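2025-08-07

Cloud out to the west again but the gap held till after midnight so got something. Gurar site, the small dome, Felex camera on the refractor. Seeing bad early, stars like fried eggs, settled down later on.

Target was the globular again. Plan was 79 subs in blue then swap to red. Got all 79 but the last few have dew creeping in at the corners. Heater strap was on the wrong socket. My fault, relabelled the socket with tape – please don't peel it off.

Flats: took 20 in blue, 20 in red. Red flats have the same doughnut as last week, lower left, so it's on the sensor window and not on the filter. Blower didn't shift it. Leaving it alone, it divides out fine and I don't want to open the camera up in that humidity.

Focus. Ran the V curve three times. First two agree, third one way off, and I think that was me bumping the pier getting past with the ladder. Used the mean of the first two. Temperature dropped quickly after that and I should of refocused before the red run, didn't. Stars in red are visibly fatter. Will try and use them anyway for the rough colours, but not for anything near the core.

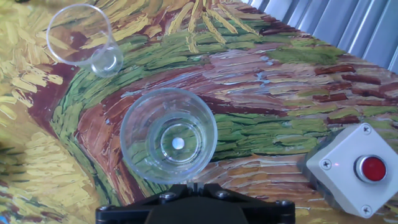 Two clear cups and the white control box, on the painting mat.

Darks – library ones are too old. The hot pixel count has gone up since they were made and there is a whole column that wasn't there before, column 1072. Median of new darks still shows it. Added it to the bad pixel map by hand. If anyone rebuilds the map from scratch PUT IT BACK IN, the auto script misses it as it's only bright in the top half.

Wavanlow pipeline: installed the new version on the shed machine this morning. Aligns ok. Plate solve fell over on the first lot, complained about the scale. Header had the old focal length in it from before the reducer came off. Changed it in the capture profile and re-ran, solved every one. The profile is saved under the same name so the desktop and the laptop now disagree until somebody syncs them. I'll do it tomorrow if the link's up.

Photometry on the variable near the edge of the field. Using the Kwofie comparison list, stars B and D only. C is no good, looks blended with a faint neighbour at our pixel scale, and it drags the whole curve around when the seeing changes. Took it out and the scatter dropped straight away. Should go back over the earlier nights and do the same, that's a job for a cloudy week.

Light curve so far – nice steep rise, then the flat bit at the top, then cloud. No idea if we caught the real maximum. Need another night from the start of dark, probably two. Rough phase plot is in the shared folder, don't quote it, times are not corrected to the sun yet.

Clock check: capture machine was 2 seconds slow against the GPS box. Doesn't matter for the cluster, matters a bit for the variable. Time service had stopped itself after the update. Restarted and set to come up at boot. Have applied the offset to tonight's headers only, and noted it in the log colum. Earlier nights unknown, sorry.

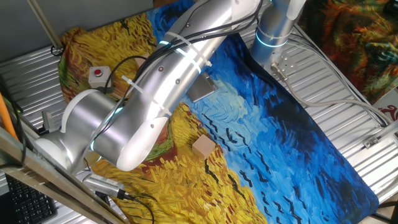
Silver arm over the wheatfield mat, cyan rings lit, cables zip-tied to the upper link.

Dome: shutter motor grinding on the way down, fine going up. Greased the chain, bit better. Rotation lost its home position once and had to drive it round by hand paddle. Colour of the home sensor light is meant to be green, it was amber, so probably the gap again. Shim is in the drawer under the kettle.

Power dipped once while parked. UPS took it, logged up to 20 minutes left on battery, which I don't believe for a minute given the age of it.

To do
– sync capture profile, laptop and desktop
– new darks at the colder set point
– redo comparison stars, earlier nights, without C
– home sensor gap
– refocus between filters!! put it in the sequence so it can't be skipped
– more red paper for the torch, the old bit's gone pink

Moon's a nuisance from here, getting bigger every night. Might do the variable anyway as it's bright enough, and leave the cluster for later in August. Raw files copied to both drives, checksums match. Dome shut, heater strap off, mount parked and covered.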